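Galerie: Schlösser, Trauben und sehr viel Geduld
Aus der Werkstatt, 30. Dezember 2025

Zwischen den Jahren ist es bei uns in der Halle angenehm still, das Telefon klingelt kaum, und so komme ich endlich dazu, ein paar Bilder aus dem Projekt Lunent herauszusuchen, die ich schon seit Oktober zeigen wollte. Wer uns länger liest, weiß ja, worum es geht: Wir sammeln Vorführungen, aus denen ein lernendes System abschauen soll, wie man mit zwei Armen kleine, glatte und ziemlich störrische Dinge anfasst, ablegt und weitergibt. Jede Vorführung wird von einem Menschen gesteuert, aufgezeichnet, hinterher angesehen und dann entweder behalten oder (leider auch oft genug) verworfen. Das klingt nach Fließband, und an manchen Nachmittagen ist es das auch ein bisschen, aber ich mag diese Arbeit sehr, und ich hoffe, man merkt es den folgenden Zeilen an.

Die Aufgabe, um die es diesmal geht, heißt bei uns intern Foltach. Niedergeschrieben ist sie in zwei Sätzen: ein Vorhängeschloss vom Tisch aufnehmen, es in der Mitte anbieten, mit dem anderen Arm übernehmen und wieder ablegen. In der Praxis haben wir an diesen zwei Sätzen länger gefeilt als an der gesamten Verkabelung. Was zählt als »angeboten«? Darf der Bügel nach unten hängen? Und was macht man, wenn das Schloss beim Ablegen umkippt, die Vorführung aber sonst wunderschön war? Wir haben uns schließlich darauf geeinigt, dass Umkippen erlaubt ist, solange es auf dem Tisch bleibt.

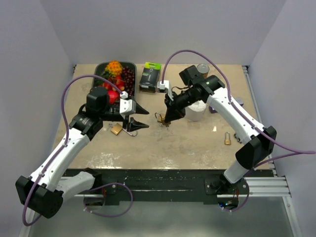
Ein Messingschloss im rechten Greifer, knapp über der Tischplatte; der linke wartet mit offenen Fingern.

Gerade diese letzten Zentimeter über dem Tisch sind es, an denen man geübte und ungeübte Hände unterscheidet. Anfangs haben wir alle viel zu hoch angesetzt und sind dann in einem Rutsch nach unten gefahren, was in der Aufzeichnung furchtbar hektisch aussieht und was das Modell dann treuherzig nachmacht. Inzwischen lautet die Hausregel: lieber einmal kurz stehen bleiben, schauen, und dann erst weiter. Die Pause darf man ruhig sehen. Sie gehört zur Bewegung dazu, so wie man selbst ja auch einen Augenblick zögert, bevor man einen Schlüssel ins Schloss steckt.

Messing ist übrigens ein dankbares und zugleich gemeines Material. Dankbar, weil die Kanten des Körpers gut zu fassen sind, und gemein, weil es je nach Licht einmal hell und einmal fast braun wirkt. Für uns ist das ein Geschenk, denn wir wollen ja Abwechslung in den Daten haben. Unser Ziel für Foltach sind 1000 brauchbare Vorführungen, und »brauchbar« heißt, dass sie die Durchsicht überstanden haben. Die ersten 200 haben wir komplett beiseitegelegt, nachdem die Regel für das Ablegen geändert worden war. Das hat ein wenig wehgetan, ich will es gar nicht verschweigen, aber mit zwei verschiedenen Ablegearten im selben Satz wären wir nicht glücklich geworden.

Gefragt werde ich bei Besuchen fast immer nach dem Obst und den Blumen. Beim ersten Aufbau, damals noch unter dem Namen Mets, lag auf dem Tisch ausschließlich das, was auch bewegt werden sollte, und die Ergebnisse waren prächtig, bis jemand eine Kaffeetasse danebenstellte. Seitdem darf es auf dem Tisch gern aussehen wie auf einer Küchenablage am Samstagmittag: ein Tablett mit Trauben und Tomaten, etwas Blühendes, eine Dose, eine kleine Schachtel. Das System soll lernen, was zur Aufgabe gehört und was nur so dasteht, und dafür muss eben auch etwas dastehen.
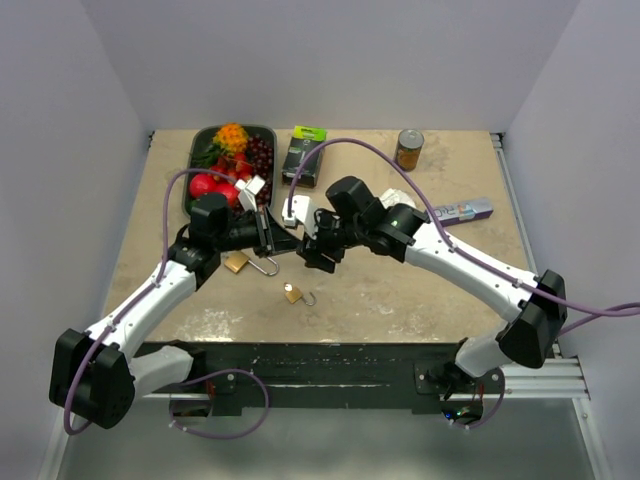
Am schwierigsten bleibt die Übergabe. Wer sie zum ersten Mal steuert, denkt an zwei Hände und vergisst dabei, dass man bei den eigenen Händen spürt, wann die andere zugefasst hat. Bei uns muss man es sehen. Wir lassen Neulinge deshalb zunächst ganz ohne Gegenstand üben, nur das Aufeinanderzufahren und Wiederauseinandergehen, und erst wenn das ruhig läuft, kommt ein Schloss dazu. Mein persönlicher Rekord liegt bei 39 gelungenen Übergaben hintereinander, danach bin ich übermütig geworden und habe mir erst einmal einen Tee geholt!

Ein Wort noch zur Durchsicht, nach der in den Zuschriften zum letzten Beitrag gefragt wurde. Wir benutzen dafür unser kleines Werkzeug Fastside, das die verschiedenen Blickwinkel nebeneinander abspielt und in dem man mit einer Taste »behalten«, »verwerfen« oder »noch einmal ansehen« vergibt. Der dritte Stapel ist immer der größte. Wir gehen ihn zu zweit durch, mit Keksen, und streiten uns freundlich über Fingerbreiten.

Im neuen Jahr kommen die Schlüssel an die Reihe, also das Aufnehmen und, wenn alles gut geht, auch das Einstecken. Bilder davon reiche ich nach, sobald es etwas Vorzeigbares gibt.

Zuletzt in der Werkstatt
Fastside: Tastenkürzel für die Durchsicht
Was von Mets übrig blieb
Lunent zieht um: Kabel, Kisten, Kuchen
4 Arten, eine Aufgabe falsch zu beschreiben
Galerie: Der erste Tag am neuen Tisch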